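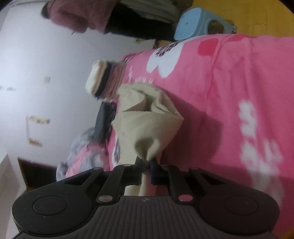 Who is responsible for laundering bedspreads and blankets in a furnished room let by the month?

Denditz Community Help > Housing and Lodging > Furnished rooms
Submitted by Josefina Iturra, March 4, 2005
Viewed 2,452 times

I am writing on behalf of the owners of Briltow House, a lodging house in Uder with furnished rooms let by the month. Each room is supplied with a bed, a mattress protector, two sets of sheets, a blanket and a coloured bedspread. Lodgers wash their own sheets in the shared laundry. This arrangement is set out in the lodging agreement and has not been a source of disagreement.

The agreement is silent on the bedspread and the blanket. In October a lodger left after a stay of almost a year, and the bedspread was found to have faded unevenly and to have lost its shape along one side. The lodger maintains that it was washed twice, in good faith, on the ordinary setting of the shared machine. The owners maintain that it should not have been washed in that machine at all, as the drum is small and the article is quilted. There was no notice in the laundry to that effect, and the care label had been removed at some earlier time.

The owners have withheld part of the deposit. The lodger has objected in writing. I should be grateful for guidance on the following points.

Whether a lodger may be charged for damage caused by washing an article which the agreement does not mention.

What allowance is customarily made for ordinary wear on bedding that was not new when the stay began. The bedspread was bought second-hand together with the contents of the former guest house in Navarrete Street, and no receipt exists for the individual item.

How the agreement might be worded so that the matter does not arise again. We would prefer a short clause. The present agreement is already six pages long and several lodgers do not have English as a first language.

I would also welcome any practical advice on the washing of quilted bedspreads in general. We have a number of them in various colours and they are no longer easily replaced.

3 answers

Answer from Graciela Zapata
Marked as most helpful

The position will depend on the law in your province or territory and on whether the occupant is treated as a tenant or as a lodger. The two are handled differently in many places, and a lodger who shares a kitchen with the owner may fall outside the residential tenancy legislation altogether. I would recommend that you confirm this with your local tenancy office before replying to the letter. The remarks below are general and should not be taken as legal advice.

On your first point, a person who has the use of furnished articles is ordinarily expected to take reasonable care of them. Washing a bedspread during a stay of that length would be regarded by most people as reasonable care. Had the lodger boiled it or bleached it, the owners would be in a stronger position. In the absence of a label, a notice or a term in the agreement, I do not see how the lodger could have known that the shared machine was unsuitable. The owners did know, or say that they did, and the burden of passing on that information rested with them.

On your second point, the value to be considered is the value of the bedspread on the day the lodger moved in, less the wear that would have occurred in any event. The price of a new one is not the measure. Cotton and cotton-blend covers in rented rooms are commonly written off over a period of years, and an article already second-hand when purchased may have very little value left on paper. Fading is also the kind of change that daylight will produce without anyone's assistance. Please check whether the bed stands near a window. If the fading is confined to the side that faces the light, the laundering may have had little to do with it.

You do not state whether an inventory was signed at the start of the stay. This is the document on which most such disputes turn. An inventory that reads "bedspread, one" establishes only that there was a bedspread. An inventory that reads "bedspread, quilted, pink, slight wear at hem, no stains" gives both parties something to compare. Photographs of each article, dated and initialled by both parties, are better again. Without any of these I would advise the owners to return the sum withheld and to treat the cost as an expense of the business.

As to wording, I have used the following in agreements of this kind:

"The Lodger shall wash the sheets and pillowcases supplied. The Lodger shall not wash the blanket or the bedspread. The Owner will have these cleaned on request, at no charge, up to twice in any year, and before each new stay. The Lodger shall tell the Owner promptly of any spill or stain."

The last sentence is of more use than it may appear. A stain reported on the same day can usually be removed. Lodgers will conceal a stain if they expect to be charged for it, and the agreement should therefore state plainly that reporting one carries no penalty.

You mention that several lodgers do not have English as a first language. A translated summary of one page, attached to the agreement and marked as a summary only, is generally well received.

Comment from Josefina Iturra: Thank you. No inventory beyond a list of items was signed. The bed does stand beneath the window. I shall pass this on to the owners with a recommendation that the deposit be returned in full.

Comment from Graciela Zapata: I would suggest that the reply to the lodger be brief, that it enclose the payment, and that it omit any discussion of fault.

Answer from Leandro Pereyra

I will confine myself to the washing, having been responsible for the linen room of a residential college for a considerable period.

Quilted bedspreads should be washed one at a time in a machine large enough for the article to turn over freely. If it has to be pushed down in order to close the door, the machine is too small. The seams then take the strain and the filling shifts toward one edge, and it will not go back. I suspect this accounts for the loss of shape described. A coin laundry with a large front-loading machine is adequate for the purpose and costs a good deal less than a commercial cleaner.

The following procedure was posted in our linen room.

Shake the bedspread outdoors and inspect both faces for stains, loose stitching and tears. Mend before washing. A small tear will become a large one.

Test the colour. Dampen a piece of plain, pale cloth, press it against an inside seam for one minute and examine it. If dye has come off on the cloth, the article is to be washed alone and in cold water. Strong pinks and reds deserve particular caution, and so does any dark print on a light ground.

Treat stains with a little mild liquid soap and cool water. Work from the outside of the stain toward the centre. Do not rub.

Wash on a gentle setting with half the usual measure of detergent. Quilting holds soap, and soap left in the fabric will attract dirt and stiffen as it dries. Run a second rinse.

Do not wring. Lift the article out with both arms beneath it and lay it over two parallel lines, so that the weight is shared. Keep it out of strong sun. Turn it when the upper face is dry.

If a dryer must be used, choose the low setting, and take the article out at intervals to shake it and refold it the other way. The centre will otherwise remain damp when the edges are finished, and a bedspread put away damp will develop a smell that is very difficult to remove.

Blankets are a separate matter. Wool should go to a cleaner unless the label says otherwise. Acrylic and cotton cellular blankets may be washed warm with the sheets.

With regard to missing labels, we marked every article with a small cotton tape sewn into one corner. The tape carried a number in laundry ink, and the number was entered in a register together with the date of purchase, the fabric if known, and the method of washing. Our register ran to 737 entries and was consulted daily. A house of your size could keep the same information in a school exercise book. The tape also settles the question of which bedspread belongs to which room.

I would further suggest rotating the bedspreads head to foot whenever the sheets are changed. Those on beds near windows should be exchanged from time to time with those on the darker side of the room or the house. Fading cannot be prevented, but it can be made even, and even fading is seldom remarked upon.

Comment from Aldana Olivares: May I ask whether the cold wash is sufficient between occupants? I had understood that hot water was required for reasons of hygiene.

Comment from Leandro Pereyra: For sheets, pillowcases and mattress protectors, I would agree that a hot wash is proper. A bedspread that does not touch the sleeper does not normally call for it. Where there has been illness in the room, or any sign of insects, the article should be dealt with separately and the advice of the local health unit obtained. Some articles will not survive the treatment and must be discarded.

Answer from Amber Hollis

We rent out two furnished rooms and stopped supplying bedspreads altogether. Lodgers bring their own and the question of deposits has not come up again. We provide a plain cotton blanket, and I keep a spare in the hall cupboard for anyone arriving without.

If the owners wish to keep theirs, may I suggest that they not set a flat charge for damaged bedding. A neighbouring house had a sign threatening a charge of $500 for any damage to furnishings, and I understand it was never enforced and did little but discourage applicants.

I cannot comment on the legal side.

Comment from Josefina Iturra: The owners are attached to the bedspreads and wish to retain them, but the suggestion will be noted. The sewn tapes will be introduced as each room falls vacant.

This question is closed to new answers. Related questions may be submitted under Housing and Lodging.

Related questions
Deposit returned late: is interest payable?
Curtains shrunk in the wash by previous tenant
Wording of an inventory for a furnished basement suite
Shared laundry hours and noise after ten in the evening
Removing candle wax from a wool blanket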